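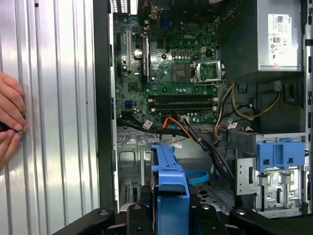 ## Sitting in the public gallery: notes for my talk on Monday

Slide 1, title only. Wait until the door is closed. Thank Setsuko Kawaguchi for the invitation and say that questions are welcome during the talk, except in the part with the two court cases, where I lose my place easily.

### Who I am and why I speak about it

- My name is Thaddäus Wallner. I am a trial observer with Curnora. I am not a lawyer. I worked as a court interpreter before.
- Curnora sends observers to trials where a person is charged for something they said, printed or believed. We have now sat in 200 hearings.
- We do not speak in court. We do not help the defense. We write down what was done in the room and we compare it with the rules the court itself must follow.
- Say slowly: an observer can think the accused person is guilty and still write that the hearing was unfair. People mix these up very often. I did also.

### Before the hearing (slide 2)

Getting in is sometimes the hardest part of the day. In Duvberg the court list is put on the wall at 8:30 in the morning, and the room number can change after that. Mairéad Mac Mathúna went to the wrong floor on her first day there and heard a full hour of a dispute about a fence. She gave me permission to tell this.

- Bring your letter of introduction in the language of the court, plus a copy to leave behind.
- Ask for the clerk, greet the clerk, and give the name of your organization. Do not hide it.
- If you are refused, ask who decided it and on what ground. Write down the answer with the time. A refusal is a finding too.
- Paper notebook. Many courts keep the phones at the entrance.

(If Declan Brophy is in the room, he may want to add something about Stomport, where the guards took his pen. Let him, but keep it short.)

### In the room (slide 3)

Show the form on the screen. Do not read it aloud, they can read. Only explain these points:

1. **Time.** Write the time when the judge comes in, at each break, and when the defense begins to speak. Later you can see how long each side was heard.
2. **Language.** Does the accused have an interpreter? Does the interpreter translate all of it, or only the questions to the accused? I care about this one very much, and I have to watch that I don't spend ten minutes on it.
3. **Contact.** Can the accused person talk with the lawyer in private, also during the breaks?
4. **Words of the judge.** Use quotation marks only for words you heard exactly. If you are unsure, write "in substance."
5. **Who else is there.** Family, press, police. Write if the family was sent out.

Common mistake: the observer writes "the judge was hostile." I can't use this sentence in a report. I can use "the judge stopped the defense lawyer before she finished her first answer, and did not let her continue."

### Two cases (slides 4 and 5)

**The Stomport printer.** A man printed a prayer calendar for a small congregation that had no registration. He was charged with running an illegal press. The case file had nearly 2000 pages and the lawyer got it on the evening before the hearing. She asked for more time. The judge refused in one sentence. Our observer, Tavion Calloway, wrote down this sentence word for word, and on appeal it was the first thing the lawyer quoted. The appeal court sent the case back. I don't claim that our note was the cause. The lawyer had her own notes and they were good.

**The teacher in Duvberg.** She was fined 3000 for a speech at a funeral. In my opinion the hearing itself was mostly correct: interpreter present, enough time, family allowed to stay. The law behind it is a bad law. Our report says the first part, and the second part goes in a separate letter. Some members were angry with us about this. Explain calmly, do not defend too much.

Pause here. Drink water. Ask if there are questions.

### After the hearing

- Write the clean version on the same day. My own notes from one evening hearing waited until the weekend and I could not read half of them.
- Do not give comments outside the building. Say "the report will be published by Curnora" and give the address card.
- Keep names of family members out of email. Setsuko will explain the safe way in her session, so I only mention it.
- If somebody in the corridor wants to tell you about another case, take a contact and pass it on. Do not promise anything.

### If there is time

Read the short paragraph from the Tierney hearing and let the room find the sentences that are opinion. Last time the groups argued about "visibly tired." I would delete it, Mairéad would keep it.

### Closing slide

Next training is in August, two days, with a practice hearing. Sign-up sheet is with Setsuko. Remind them to return the printed forms, also the ones they have written on.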